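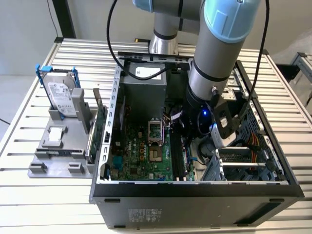
The robot arm over an open desktop computer at the Clakov workshop.

Clakov opens its robot workshop to visitors

KARNPORT, 23 October 2018 – The company Clakov invited local people to its workshop in Karnport, where robots are learning to put computers together. In total 194 visitors came to the open day.

"Small parts are the difficult ones," said Senthil Kartha, who leads the project, named Vivar.
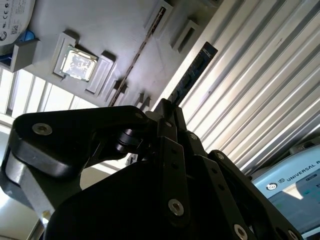 A memory module held in the fingers of the gripper.

Each demonstration took 15 minutes. The next open day is planned for September.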